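How to trial a two-arm robot on a kitchen clearing job without fooling yourselves

Updated October 2026

Our canteen at Herdale was offered a pair of robot arms for the mug station, and I was asked to run the trial because I had complained the loudest. These are the steps I would follow again. They suit any small workplace where someone upstairs has seen a sales video.

What you need before you start

One task, written in a single sentence. Ours was "put the used mugs in the rack". If you can't get it into a sentence, you aren't ready for a supplier visit.

A member of staff who does that task now, with paid hours set aside for the trial. Do not ask them to fit it in around a shift.

A notebook. The supplier's software will keep its own record, and you want one it didn't write.

Step 1. Time the job as it is done today

Sit with the person and write down everything they do, including the parts no job description mentions. Marjan Kordestani has run our mug station for years. She also spots chipped rims, fishes out teaspoons and puts lost property on the windowsill. None of that was in the Girnavis quote. Over the month we logged 2,954 mugs, and the racking itself was the smallest part of her morning.

Step 2. Ask for your own mess

Demonstrations tend to use matching cups standing upright, well spaced. Bring your own crockery. Lay some of it on its side, vary the sizes, and leave in the odd things people put down and forget. If the supplier wants to tidy up first, note how long the tidying takes and who does it. That time goes on the robot's side of the sheet.

Step 3. Count the minding

Every time a person steps in, write it down: a mug turned round, a restart, a reach past the guard for something dropped. In our first session we had 12 of these. Girnavis called them "assists". Marjan called them doing the job twice, and I wrote down her version.

Agree in advance who is allowed to step in and where the stop button is. Anyone who might use it should press it once before the first run.

Step 4. Watch one placement all the way through

Pick a single mug and follow it. Look at where the fingers take hold, how much room is left inside the rack, and what the second arm is doing in the meantime. A pair of arms is sold as two pairs of hands, and you are paying for both – so check that both are busy.
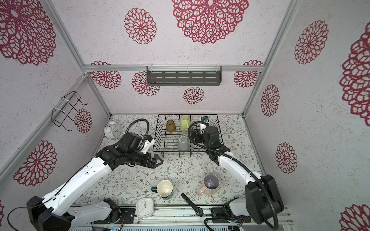
Right arm with a white mug at the back corner of the rack; two more mugs on their sides at the front, with a wristwatch between them.

Step 5. Decide what happens to the hours

Do this before the results are in. If the arms save up to 270 minutes a week, say on paper whose minutes they are. Ours were first pencilled in as a "staffing benefit", and Marjan asked what that meant. It took until the second meeting to get an answer, and the answer was fewer hours for her. We had it changed to stock checks and training at the same pay.

Step 6. Set an end date

Trials drift. Ours finishes in November, and the arms go back unless the staff who work beside them agree to keep them. Put that in the agreement with the supplier, and pin a copy up by the station.

If you get stuck

Ask for the log of failed runs as well as the good ones. If it can't be produced, stop the trial until it can.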